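Cooking rice on the stove without a rice cooker

Quick version, people keep asking. Works for any long grain white rice. Brown rice is a different page, sorry.

What you need
1 cup rice
1 and a half cups water
Half teaspoon salt
Pot with a lid that fits. Really fits.

1. Rinse. Bowl of cold water, swish with your fingers, dump the cloudy water. Three times, four if you're patient. Doesn't have to run perfectly clear.

2. Drain it well. Leave it in the strainer while you get the pot out. Extra water clinging to the grains throws off the amount and you get mush.

3. Rice, water and salt in the pot. Medium high, no lid yet. Stir once so nothing sticks, then leave it alone.

4. As soon as it bubbles all over — lid on, heat down to the lowest your burner goes. Set a timer for 13 minutes. Don't lift the lid. I used to check every two minutes and wondered why the top was crunchy.
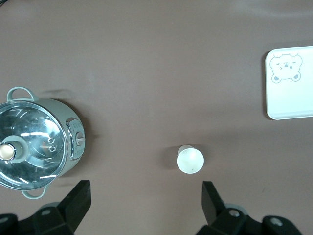 5. Timer goes, heat off. Lid stays on another ten minutes. This is the step everybody skips. The bottom evens out with the top and it comes off the pot without scraping.

6. Fluff with a fork, not a spoon. Go around the edge first, then teh middle.

If it went wrong

Too wet: lid off, lowest heat, three or four minutes. Then rest again.

Too hard: sprinkle two tablespoons of hot water over, lid back on, five minutes low.

Burnt on the bottom: don't stir! Scoop the good part into a bowl and soak the pot. Your burner runs hot, so next time move to the smallest one.

Doubling it: 2 cups rice, 2 and three quarter cups water. Not 3. Same time, maybe a minute more.

Leftovers: spread on a plate so they cool fast, then fridge, inside the hour. Good for fried rice next day — better than fresh really, the grains seperate nicely.

Kadri Lapiņa wrote in to say she adds a bay leaf at step 3. Tried it, nice. Take it out before serving.

Coconut rice next, probably in July.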